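Speaker notes — "Whose rule is it?" Good practice for arms on shared tables
Rellance practitioners' meeting, October 26, 2023
Slot is 25 minutes. Stop at slide 14 if Peter waves.

OPEN
Skip the bio. Start with the binder. Hold it up. 136 pages of practice guidance from Vosby, and the word "cable" appears on one of them, in a caption.
Ask who in the room has read their own site's version end to end. Wait for the hands. Don't rescue them.

SLIDE 2 — What we say we do
Every lab I visit has a laminated sheet by the door. Check the stop button, clear the work area, log the run. Fine. I have no quarrel with the sheet. My quarrel is with the tick marks, which are all in the same pen and all at the same angle.
Mention the Ngau audit here. Mawar Entili pulled 3 months of logs and found "area clear" ticked for every single run. Nobody's area is clear every single time. Pause.

SLIDE 3 — "Clear" means what?
A rule that says "clear the work area" can't be followed on a tabletop task. The stuff on the table is the task. So people tick the box and quietly make up their own meaning. I would sooner have a weaker rule that means something. 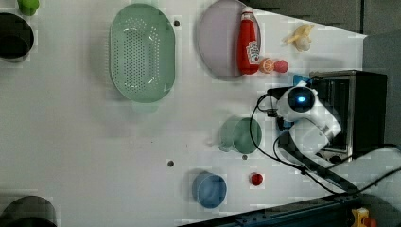
What I'd write instead: anything on the table is on the list for this run, or it comes off. Cables count. If a cable goes around an object the arm is meant to move, reroute it or take the object off the list. Takes a minute. I have heard it called excessive by people who then spent an afternoon on a torn connector.

Second one: say how things start. Bottle upright or on its side, mug upright or on its side. If your procedure is silent on this, your success rate is a number about whoever set the table. (Expect grumbling from the Stusik people. Let them grumble, they publish the rates.)

Third, lights. Status lights on the arm get quoted in procedures as if they were a safeguard. A light tells you what the controller thinks. Ask what your sheet says a color means, then ask two operators. We tried this at Ngau and got 5 different answers, one of them "it's on."

SLIDE 9 — Where I might be wrong
Be fair here. Peter Halás argues that longer checklists get skipped more, and I can't show him he's mistaken. Our own trial was small and the operators knew we were watching. Say so before he does.
Also: toy food is forgiving. Don't let anyone carry these rules over to knives or hot pans without starting again.

SLIDE 11 — Ask
Bring one filled-in sheet to the November session, with names removed. A real one, please, coffee rings and all.

If time: the Vosby caption story. If no time, go straight to questions and leave slide 3 up.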